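Tondmont, November - for immediate release

Trustus opens its bathroom sorting service to everyone in Tondmont

I've been writing these announcements for Trustus for a while now, and this is the first one where I've wanted to run out of the building and tell people in the street. Starting this month, our bathroom sorting service is open to any household in Tondmont. No waiting list, no sign-up fee, and you don't have to be moving house to book us!

A bit of background for anyone who hasn't run into us before. Trustus began as a packing and unpacking business. We boxed up kitchens, we wrapped lamps, we labeled things in thick marker and carried them up other people's stairs. Kitchens went fine. Bedrooms went fine. Then we'd open the bathroom cabinet and the whole afternoon would slide away from us, every single time (I once spent most of a lunch break matching caps to bottles, and I still had caps left over). So last spring we tried offering bathrooms as their own job, just for customers we already knew, and 491 of them took us up on it.

The way it works is pretty simple. One of us comes over with a couple of bins and a roll of labels, and we take everything out of the cabinets, the drawers, the shelf over the sink and whatever has collected around the tub. You sit with us and say keep, toss or not sure. We check dates, wipe the shelves, and put the keepers back in a way that makes sense for the people who live there. If you've got kids, their things go low. If your partner is tall and you aren't, we'll ask who really needs the top shelf.

A single bathroom costs $33, and that covers the visit, the labels and the wipe-down. A second bathroom in the same home is $24. If you book through the Caputo counter on the market side of town you can pay in cash, which I know a lot of our older customers like to do. Caputo has been taking our bookings since the packing days and they're very patient with our handwriting.

We've also teamed up with Wuteo, who make the drawer dividers we've been using all along. Their dividers are an extra, and you are completely free to say no to them. Plenty of people use old shoe boxes cut down to size and those look great. I have shoe boxes myself.

A few practical things, in no special order. We can't take away medicines, so please bring those to a pharmacy that accepts them - we'll put them in a separate bag for you if that helps. We do take empty bottles and tubes for recycling where the town allows it. Most visits wrap up in one morning. We start at 8 and we're happy to come back later in the week if the cabinet under the sink is more than anyone bargained for. Please leave everything where it is before we arrive! People tidy up for us, and then we can't tell what you reach for every day.

Bookings are open now at the Trustus office and at Caputo. The first 30 households to book this month get their second bathroom free, and anyone who has used us for a move gets the same deal through the winter. Reporters and neighborhood newsletters are welcome to come along on a visit, as long as the household says yes first. Call the office and ask for the press desk, which is me, at the end of the hall.

Tubes are the part of the job I could talk about all day. They roll, they hide behind each other, and they lose their place the minute you close the door on them. A white one with blue and gray print, standing upright with its cap end at the top and something narrower with a white label tucked in beside it, is the kind of pair I look for first when I start on a new room. I turn both labels to the front, ask who uses them, and go on from there.
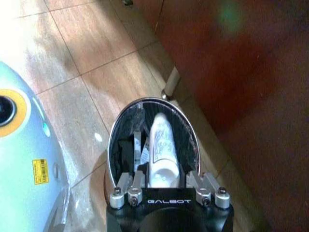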